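The Case for the Printed Timetable
Opinion

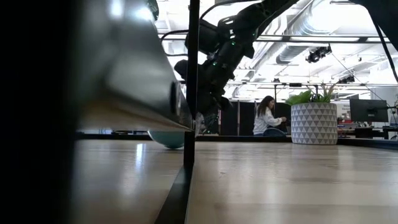

In September the Pramport district transit office removed the printed timetables from its bus shelters and replaced them with a square code and a short web address. The notice that announced the change described it as a modernization. It was carried out at all 184 shelters in the district within a single month, and the public comment period closed before most riders had seen the new panels.

I wish to argue that the decision was a mistake, and that it should be reversed while the display cases are still mounted and the cost of filling them is still small.

The office has stated its reasons clearly, and they deserve a fair hearing. Printed schedules go out of date. They must be designed, proofread, printed and installed by hand, and a change to one route can require new sheets at dozens of stops. A web page can be corrected in minutes. The office also points out that most riders already carry a telephone capable of reading the code, and that those who do not may call the information line during business hours.

Each of these statements is true. Taken together they still do not justify what was done. The information line closes at five in the afternoon, and the last bus on the Jarnatar route leaves well after that. A rider whose battery has died, whose data plan has run out, or whose eyesight makes a small bright screen hard to read in the rain now stands at the stop with no means of learning whether the bus has gone. The old sheet asked nothing of that person except that he or she walk up to it.

Zoi Michailidis, who taught geography in the district for many years, made a further point in a letter to the office which she has allowed me to quote. "A timetable on a wall," she wrote, "tells a stranger that there is a service here, how often it runs, and where it goes. A code tells a stranger that there is a code." Her pupils used to be sent out to copy down the times from their nearest stop and plan a journey across the valley. She doubts that the exercise could be set today.

There is also the matter of promises. When a schedule is printed and posted, the public body that posted it has committed itself. If the 7:10 does not come, the rider can point to the line that says 7:10. A web page that can be corrected in minutes can also be altered in minutes, and the earlier version leaves no trace that an ordinary rider could find. I do not suggest that the office has ever acted in bad faith. I suggest that people trust a public service more readily when its undertakings stay where they were put.

The question of expense remains. According to the budget paper circulated with the decision, the printed sheets cost the district 37 cents per rider per year. The same paper lists the installation of the new panels as a separate item, and when the two are compared the saving does not appear until the fourth year. A petition asking for the sheets to be restored has gathered 592 signatures, which is a considerable number for a district of this size and for a subject of this kind. It was delivered to the office by Noreen Dunne and has so far received an acknowledgment and nothing more.

A reasonable compromise is available. The web page should stay, and so should the code – both are useful, and many riders prefer them. Beside the code there should be one sheet of paper, in large type, giving the first bus, the last bus and the interval between them. Such a sheet would rarely need to change. Bheki Lekota, who has served on the riders' panel for 10 years, proposed this arrangement before the old timetables came down. His proposal was recorded in the minutes and was not put to a vote.

The office will review its shelter program in the coming year. I would urge it to take up the Lekota proposal at the first meeting, to publish the results of its rider survey in full, and to keep the information line open until the last bus has left – on the Jarnatar route above all, where the wait for the next one is until morning.

Laurinda Figueiredo
2019-12-26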